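Comparison of Two Knit Fabrics for a Club Soccer Jersey

Course project report, Textile Testing II
Group members: Haruna Higuchi, Emiko Honda, Itsuki Morikawa, Isamu Uchida
Supervisor: Miyuki Onishi
Submitted 9 Dec 2024

1. Background

The university soccer club changes its jersey supplier next season. Two candidates were offered to the players, the Clikus match shirt and the Bosmont training shirt. Both are 100 percent polyester and both are sold as quick drying. The project compares the two fabrics for mass, drying time, snagging and color loss after washing. Fit and price were left out.

2. Materials

The Clikus shirt is a single-layer mesh knit with a fabric mass of 135 g per square meter according to its label. The Bosmont shirt is an interlock knit with a smooth face and carries no mass on its label. We bought three shirts of each in size M, all in the darker of the two club colors. The number and crest were heat pressed onto one shirt of each type by the club's usual printer, Kratochvíl, using the same transfer film.

Test pieces were cut from the back panel, at least 5 cm from any seam. Sleeves were kept for the snag test. All pieces were left flat in the conditioning room overnight before weighing.

3. Method

Drying was measured by placing a fixed volume of water at the center of each piece and weighing it at regular intervals until the mass returned to within one percent of the starting value. Air movement was kept low by closing the hood sash. The balance was set to zero between pieces.

Washing followed the care label at 30 degrees with a liquid detergent and no softener. The machine was loaded with plain polyester ballast so that each cycle had the same total mass. Color was read with the department's handheld colorimeter at three marked points, before the first wash and after the last.

Snagging was rated by eye against the printed scale in the lab manual. Two members rated each sleeve separately – Honda and Uchida – and the lower grade was recorded where they differed.

4. Results

The Bosmont fabric weighed more than the Clikus fabric in every piece tested. Drying time was 31 minutes for Clikus and around 108 minutes for Bosmont. We had expected a smaller gap. Part of it may come from the spread of the water, as the mesh pulled it outward faster and the wet area was larger.

Color change was small for both. The Bosmont sleeves held up better in the snag test, with only short pulled loops near the cuff. The Clikus mesh showed longer pulls, mostly along the direction of the wales.
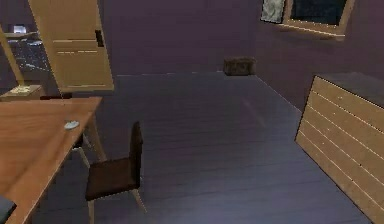
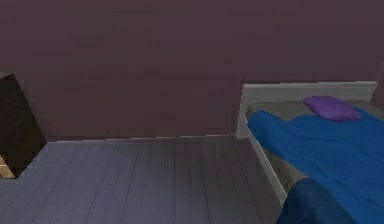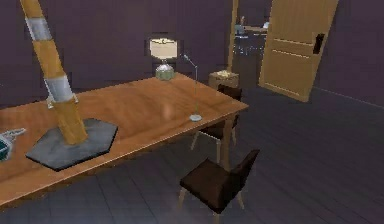

The pressed numbers stayed attached on both shirts through all wash cycles. On the mesh shirt the film had lifted slightly at the inner corner of the numeral 4, where the contact area with the yarn is small. We did not measure peel strength.

5. Limits of the work

All shirts of one type came from the same order, so variation between production lots is unknown. Sweat was not simulated – plain water was used throughout. The eye rating for snags is coarse, and the two raters had little practice before May.

6. Recommendation

For match use in warm weather the Clikus fabric is the better choice on drying time. For training, where shirts are worn with bibs and rub against bags and fences, the Bosmont fabric should last longer. If the club wants one shirt for both purposes, a peel test on the printed numbers should be done first.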